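Werkport opens garment folding room at Bratbridge site

March 30, 2019

Werkport has opened a furnished room at its Bratbridge site for the study of how small garments are folded and put away at home. The room went into use this month and is the second of its type operated by the company, after a unit in Zusgate that deals only with bed linen and towels.

The Bratbridge room is set up around an upholstered surface placed against a plain wall. Most earlier work on folding has been carried out on hard tables, where cloth slides easily and edges are simple to line up. Household laundry is often folded on a bed or a sofa, and the results from a table do not carry over well. A woven cover grips the underside of a garment, and the padding gives way under the hand, so a crease pressed into the cloth tends to open again.

The cover fabric was supplied by Hrytsenko, an upholstery mill that also makes panel coverings for offices. Werkport asked for a dense weave with a low pile and a muted color. Patterned covers were ruled out at the planning stage. The wall was left in a pale, flat finish, and normal small marks on it are not painted over between sessions.
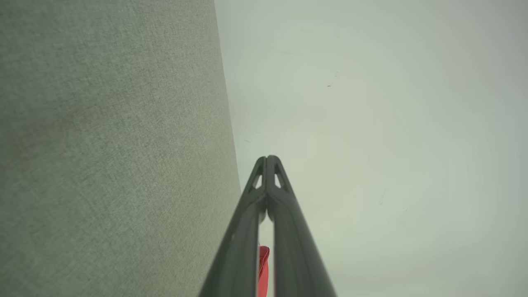 Why fold on fabric instead of on a table? Most people sort their laundry where they sit or sleep, and a method that works only on a hard surface is of little use to them. The soft surface also shows up weak folds sooner than a table does.

The first program covers underwear, shorts and other small items with an elastic waistband. These are harder to fold neatly than their size suggests. Elastic pulls the top edge of the garment inward, while the legs or lower panels lie wider, so a bundle that starts out square tends to end up narrower at one end. The waistband may also curl at its ends once it is let go. Standard instructions for T-shirts and trousers do not deal with either problem.

Two methods are being compared. In the first, the sides are brought to the center and the garment is then folded from the bottom up, with the waistband left on the outside. In the second, the lower part is tucked into the waistband to make a closed packet. The closed packet holds its shape better in a drawer but takes longer to make, and it stretches the elastic slightly each time. Werkport said it does not expect to recommend a single method for all items.

Each bundle is judged on outline, height and how well it stays closed after being set down. Height matters mainly for storage. A low bundle can be stacked, while a thick one has to stand on its edge in a row, and the rounded fold has to face up if the row is to stay tidy.
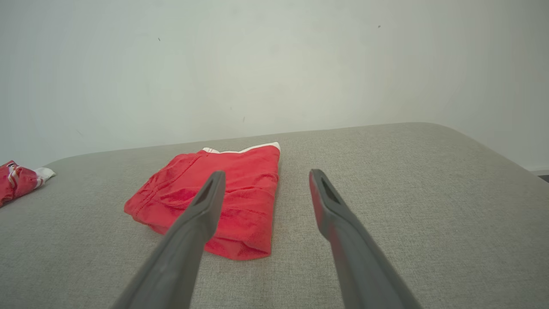
Color is treated as a practical matter. Strong, single colors are preferred for the first round because the outline of the bundle is easy to read against a gray cover. White and gray items will be added later, along with dark prints. Garments are washed before use and are not ironed, in line with what most households do with clothing of this type.

The company plans to log 2,000 folds before it publishes any guidance. The set will include 12 garment types, from briefs to children's shorts, in both cotton and blended knits. Socks are left out - they are usually paired or rolled, and the Zusgate unit has asked to take them on as a separate job.

Work at Bratbridge is due to run until August. A short printed guide for laundries and care homes will follow, with line drawings of both methods and a table of suggested drawer depths. Werkport has not set a price for the guide. The cover fabric will be checked for wear at the end of the program, and Hrytsenko will supply a coarser weave for a second round if the present one has gone smooth from use.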